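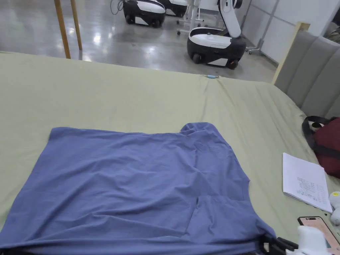 Text by Gertraud Trummer, contributing writer

# The Long Life of a Cotton Shirt

My grandmother had 30 garments when she married, and she wrote all of them in a notebook. I have the notebook now. It says how many aprons, how many pairs of stockings, and beside each thing there is a small mark for every repair. One nightgown has so many marks that they continue on the next page.

I thought of this notebook in December, when I emptied my wardrobe to move to a smaller apartment in Rudine. I stopped writing after the T-shirts. There were too many, and I could not say where most of them came from. One was from a running event where I did not run.

Since then I have spent several months asking people who work with cloth how long a shirt should last. Their answers did not agree, and I think the disagreement is more interesting than a number.

## The mender of Wasance

Verena Reisinger has her workshop in Wasance, on the street behind the old post office. It is one room with a cutting table, two sewing machines and a radio that plays only before lunch. She repairs mostly coats and trousers. T-shirts come seldom, and when they come, there is a story with them.

"A person pays for the repair of a coat because the coat was expensive," she told me. "With a T-shirt, the repair costs more than the shirt. So it must be love."

She showed me how she judges a shirt. First she turns it inside out and looks at the shoulder seams. Then she holds the side seam between two fingers and lets the rest hang. If the seam walks to the front of the body, the cloth was cut in a hurry and it will always walk. She does not try to correct this. The neck she can save, the armpit she can save, but a twisted shirt she gives back.

Small holes near the hem are her most common work. Many customers blame moths. Verena blames belt buckles, zippers and the stone edges of kitchen counters. Moths, she says, prefer wool and have better taste.

## Washing too much

At the Moser laundry, two bus stops away, I heard another opinion. The women there believe that a shirt is killed by its owner, at home, in the machine. Too much powder, too much heat, and then the dryer until the cloth is stiff like bread. The gray fluff in the filter was part of the shirt before.

Their advice was simple and a little boring. Turn the shirt inside out. Wash it cool, with similar colors, and do not fill the drum to the top. Take it out soon after the machine stops, shake it two times by the hem, and dry it flat or on a line in the shade. Ironing is allowed, but never over a print.

I followed this for the whole spring. My shirts look better, although I must confess that I also bought none, so I looked at them with more kindness than usual.

## What a drawer can teach

The folding question divides families. My sister rolls. My mother folds in thirds, with the sleeves behind, and she can feel from the next room when somebody does it in another way. I use the bed as a table, as probably most people do, and I smooth the cloth with the flat hand before the first fold — this was the only thing my mother and the laundry agreed on.

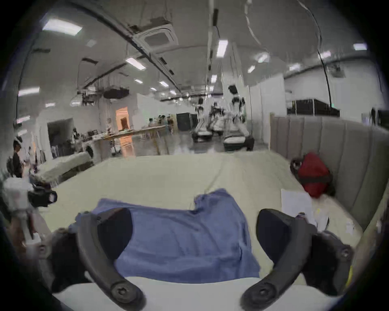 *Blue cloth on a pale bedsheet, with a red bag near the headboard.*

For storage, Verena recommends a drawer that is never full. Cloth that is pressed for months keeps the crease, and in old cotton the crease becomes the place where it breaks. She also asks her customers to move the shirts from the bottom to the top once in a season. Otherwise we wear the same four shirts until they are finished, and the others get old without any use.

## After the last repair

When a shirt cannot be worn, it still has work to do. In Jolov, where my grandmother lived, worn cotton became rags for the windows, then rags for the floor, then strips to tie the tomato plants. Good buttons went in a jar. Nothing of this was called recycling.

I have tried to begin my own notebook. It has a page for each shirt, with the year when I got it, if I know it, and space for the marks. The page for a faded green one already has three. The last is for a hole at the collar, which I closed myself on a Sunday evening with thread in the wrong green. Verena looked at my stitches for a long time. Then she asked if she could do it again.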